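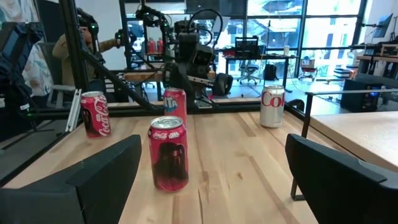 Fig. 1. Beverage cans on a wooden tabletop.

Materials in Daily Life, Unit 2
Notes for Session 11: Thin Walls and Why They Hold
Instructor: Rhodri Rosser

Last time we finished with beams. Today we get to my favorite topic of the whole course, thin shells! A shell is a curved wall that is very thin compared with its width. Eggs, domes, bike helmets, grain silos and drink cans all count.

Start with the full can. The drink is under pressure, and that pressure pushes outward on the wall in every direction. The wall gets stretched, and thin metal is wonderful at being stretched. A full, sealed can will carry a grown adult. An empty one with the tab pulled is a different animal – it may hold you for a moment if you step on very gently, but one small dent in the side and down it goes.

Hoop stress and long stress
For a closed tube with pressure p, radius r and wall thickness t:
 around the tube: p × r / t
 along the tube: p × r / 2t
So the pull around the tube is twice the pull along it. Cook a hot dog too long and you can see this for yourself (it splits lengthwise, nearly every time). Please do try it at home and bring me a photo.

Why the bottom curves in
A flat base would bulge out under pressure and the can would rock. Curve it inward and you have a little dome, pushed on from the outside of its curve, passing the load down to the ring at the edge. Same idea as a stone arch, and I never get tired of it.

Buckling
This is where empty shells get into trouble. A perfect tube could take far more load than any real one, and the gap comes from tiny flaws. We'll crush some tubes in Room 201 and compare. Roll yours from plain paper, one layer with a small overlap, and write down where the first crease shows up.

Reading: the Vornum packet, pages 2 to 14. Skip the box on cones, we come back to it in April.

Problem to hand in: a tube has its radius doubled and its wall kept the same. What happens to the hoop stress at the same pressure? Show your steps, and add a sketch of the forces on half the tube.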